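Workshop tips: looking after the gripper arm

Wouter Jansen, Kavstead home workshop page

I keep one small arm on a timber table and each Saturday I give it the same care. These habits have served me well.

Tip 1. Power off at the wall before you touch any screw. Wait until the green light is out.

Tip 2. Wipe the fingers with a dry cloth. Cardboard dust collects on the tips and the grip becomes poor.

Tip 3. Go over the screws in the bar with a hand driver, never the drill. Mine are marked with paint, so I see at once if one has turned. My tin of spares is number 3764 from Skornis.

Tip 4. Check that the cable has a free loop. Move the arm slowly by hand and watch that nothing pulls.

Tip 5. Afterwards, try it low over the table among ordinary things, at slow speed. I use an open carton, a small red box and whatever is near the kettle.

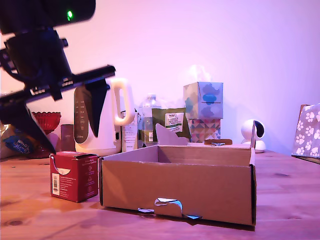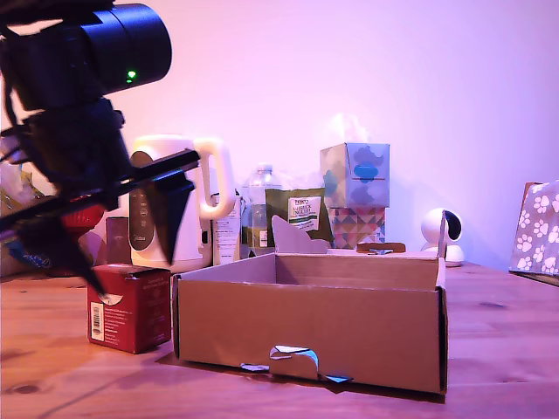

Storing the arm

Park it folded, with a cotton cover on. In December the shed gets very hot, so I bring mine in the house by 8 in the morning.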